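Pruvine Introduces Arroyo, a Cream Polish for Short Nails

PRARKIMSIDE — Pruvine, the maker of small-batch nail color, announces today the release of Arroyo, a new cream polish in a warm clay shade. Arroyo will be in the shops from February, and it is the first color in the company's new line for people who keep their nails short.

Many polishes look beautiful on a long nail and too heavy on a short one. Pruvine has heard this from its customers for a long time. The formula of Arroyo is thinner than the formula of the company's other creams, and it carries more pigment, so the color covers well in two coats and the edge near the skin stays clean. The finish is glossy without a top coat, but the company recommends a top coat for anyone who washes the hands often during the day.

The shade took its name from the dry stream beds that fill with water only after a strong rain. In the bottle it can look brown. On the nail it becomes softer, with a little pink in daylight and more orange under a yellow lamp. It is not a shimmer and it has no glitter inside. Customers who know the earlier Pruvine creams will find it between the terracotta and the rose, and nearer to the terracotta.

A new brush

Together with the color, Pruvine brings a new brush. It is narrower than the old one and the end is cut round. On a small nail, one stroke in the middle and one on each side is enough. The cap has also changed — it is a little longer, and flat on two sides, so it does not turn so easily between the fingers while painting. The bottle is the same as before and it fits in the same storage trays. 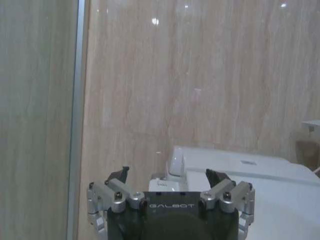 How to apply Arroyo

Pruvine gives the following advice for the best result:

Wash the hands and dry them well. Remove any old polish and wipe each nail one more time with remover, also when it looks clean.

Put on one thin layer of base coat and let it dry.

Roll the bottle between the palms. Please do not shake it, as shaking makes small bubbles.

Apply the first coat very thin. It may look uneven at this stage, and this is normal for the formula.

Wait 4 minutes, then apply the second coat. Close the free edge of the nail with the tip of the brush.

Keep the hands away from hot water for the rest of the evening. The surface dries quickly, but the layers under it need more time.

For removal, an ordinary remover with or without acetone can be used. Arroyo does not stain when it is worn over a base coat. Without a base coat, very light nails may keep a slight warm tone for a day or two.

Packaging by Fotow

The box for Arroyo was designed by the Fotow studio, which has made the Pruvine labels since the second collection. It is made from uncoated paper with one color of ink, and a small window on the side shows the polish. The paper sleeve inside the box can be unfolded and used as a color card, with empty circles where the customer can paint the shades she or he already owns. 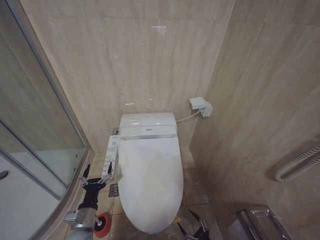 Bathroom with bidet seat and beige marble-patterned tiles.

The first production has 2531 bottles, and each of them was filled and closed at the Pruvine workshop in Prarkimside. A further production is planned when these are sold, with the same formula and the same box. Shops that wish to order Arroyo may do it through their usual contact, and a tester bottle is added to every first order at no cost.

Next in the line

Arroyo will be followed later in the year by a gray cream and a sheer milky white. Both are still being tested for wear, and the names are not yet decided. The new brush will come with these colors too. Customers who like the wide brush do not need to worry — the existing shades keep it for now.

About Pruvine

Pruvine makes nail polish, base coats and hand care in Prarkimside. The company started with clear polish for people who work with their hands, and it still sells this product today. Pruvine polishes are mixed, filled and packed in the same workshop, and they are sold in independent beauty shops and through the company's own online store.

Press contact

Samples of Arroyo and color swatches for print can be requested from the Pruvine press office in Prarkimside. Please write the name of the publication and a postal address in the request.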